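The Drawer Under the Drawer

By Tegan Prendergast

I moved into my apartment with 2 suitcases and a lamp, and I remember feeling very smug about it. Fast forward to September and I was on my knees in the hall closet, trying to work out why I owned so much packaging. I don't mean shopping bags (everybody has the bag of bags). I mean the insides of boxes. The molded bits, the foam corners, the little cardboard cradles that once held a blender and now hold nothing at all.

My mother does this too. She has the original box for a Groda hand mixer she bought before I was born, and the mixer itself died when I was in middle school. The box is in great shape! It lives on the top shelf of her pantry with the warranty card still in it, and she will tell you with a straight face that you never know.

So I decided to get rid of mine, and because I can't do anything without turning it into a project, I kept notes. I gave myself 21 days. One shelf or drawer a day, mostly in the evening after dinner, with the radio on and a rule that I couldn't put anything back "for now."

The first few days were a breeze. Out went the sleeve from my Pandeck speaker, a shoebox full of smaller boxes, and a tube that had held a poster I gave to my cousin. I felt light. I called my sister to brag and she asked if I'd gotten to the kitchen yet, in a tone I did not care for.

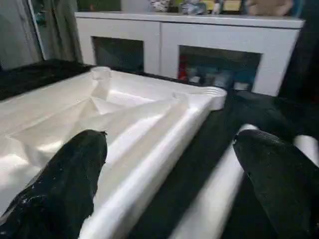
The kitchen took me a week. It's where I put things when I can't decide what they are, and I'm very attached to anything with compartments. Something in my brain sees a row of little hollows and thinks buttons, or seeds, or earrings, or those tiny screws that come with bookshelves. I have never sorted a screw in my life. I keep mine in a mug.

I did cheat once. There's a tin from a place called Kallanano, a coffee shop near my old job that closed years ago, and it cost me 99 cents at their going-out-of-business sale. It's dented and the lid doesn't fit. I carried it to the recycling bin twice and carried it back up the stairs twice, and now it has rubber bands in it, so I guess it won.

The hardest thing to let go of was the Zwahlen box. That was my first decent pair of boots, bought with my first decent paycheck, and I wore them until a cobbler told me kindly to stop. I'd kept the box through three moves. When I opened it I found the tissue paper, a spare set of laces, and a bus ticket. I kept the laces and the ticket, flattened the cardboard, and had a cookie standing up at the counter.

By the end I'd hauled 38 pounds of stuff down to the curb (yes, I weighed it, on the bathroom scale, one bag at a time). The closet door shuts now. My sister came over to inspect and opened every drawer in the place, and she only raised her eyebrows at the tin.

Then last week I bought a toaster. It's a good one, with the wide slots for bagels, and the box is still in the hall. I'm giving it until the weekend.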